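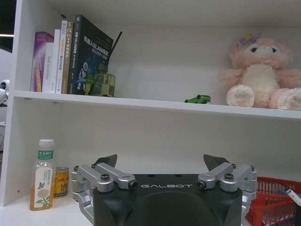 Wrist view at the start pose, shelf task, ticket 2148.

Status: open, workaround in place
Reported by: Shaimaa Abdel Hamid
Station: Nina
Software: Drestik recorder, Stalla teleop client

Problem
During remote demonstrations the gripper closes late. The operator squeezes the trigger, the arm carries on following the hand, and the fingers start to move after the wrist has already begun to lift. The small green car on the upper shelf is the worst case as it sits low and gets left behind. The pink plush is wide enough to hide the fault most of the time.

First seen in October, after the client update. Demonstrations recorded before that replay without the delay.

Steps to reproduce
Start a session from the shelf pose with the gripper open. Approach the car from the front, squeeze, lift at once. Compare the trigger channel with the finger position channel in the recording.

Log
09:40 - Reproduced on 3 attempts in a row. Gap between trigger and finger motion is around 206 ms. Arm channels look normal.
10:15 - Swapped the hand controller for the spare. No change.
10:50 - Moved the arm by hand in guide mode and closed the gripper with the button on the bench box. No delay. Gripper and its driver ruled out.
11:30 - Ran the client on a wired link only. No change, so not the wireless.
13:05 - Found the smoothing filter switched on for the gripper channel. The update applies the arm filter profile to every channel. The old config had the gripper left out.
13:20 - Filter off for gripper. Delay gone on the car. Fingers now twitch slightly when the trigger is half pressed.
14:10 - Added a small dead band on the trigger. Twitch gone at the setting of 2, still there at 1.

Workaround
Load the profile flurkavia_shelf before recording. Do not use the default profile for anything that needs a grasp.

Still to do
Mark the affected demonstrations in Drestik and keep them out of training until someone has checked them. Shifting the gripper channel back in time was suggested - I would sooner record them again, the operators had started to pause before lifting and that is in the arm data too.
Default profile to be fixed in the client. Waiting on Stalla.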